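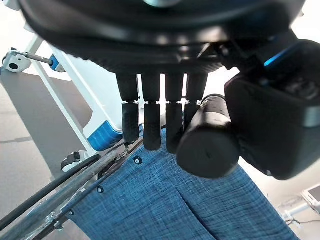 Ruba Najjar demande d'entrée si on garde aussi les essais ratés, parce que dans le premier lot on les avait jetés et que le modèle, du coup, ne sait pas se rattraper quand le tissu lui échappe. Bonne question, on y a passé la moitié de la réunion !

Compte rendu du 1/5/22, projet Floveo, tissus souples
Présents : Ruba, Hala Rizk, Anas Nassar, Ziad Boutros et moi (Lama Awwad, je tiens la plume, soyez indulgents).
Excusés : les collègues d'Ullthorpe.

1. Où on en est
489 démonstrations enregistrées, l'objectif reste à 1 000 fin janvier. Anas trouve ça jouable, Hala un peu moins – elle rappelle que 106 épisodes attendent encore leur étiquette et qu'elle n'a que deux mains.

2. Les ratés
On les garde, avec une étiquette à part. Ziad voulait trois niveaux de gravité, on a discuté longtemps (trop) et on s'est arrêtés à deux : « raté » et « rattrapé ». Il n'est pas ravi mais il s'y fait. 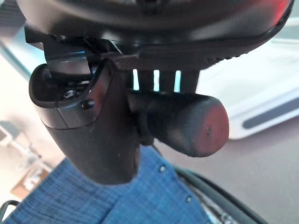 Prise de vue au poignet, séance sur le tissu bleu.

3. Variété des exemples
Anas a regardé les trajectoires et elles se ressemblent beaucoup, on attaque presque toujours le tissu par le même côté. Décision : on change la position de départ tous les 10 épisodes, et on tourne entre opérateurs. Je me suis portée volontaire pour le premier créneau, je le regrette déjà un peu.

4. Étiquetage
Hala propose d'essayer Erkska pour découper les séquences. Je suis pour, Ziad demande à voir sur un petit lot avant. Accordé.

À faire
Hala : finir les étiquettes en attente.
Ziad : tester Erkska.
Anas : écrire la consigne pour les positions de départ.
Moi : prévenir Ullthorpe du nouveau format et réserver la salle pour la prochaine fois.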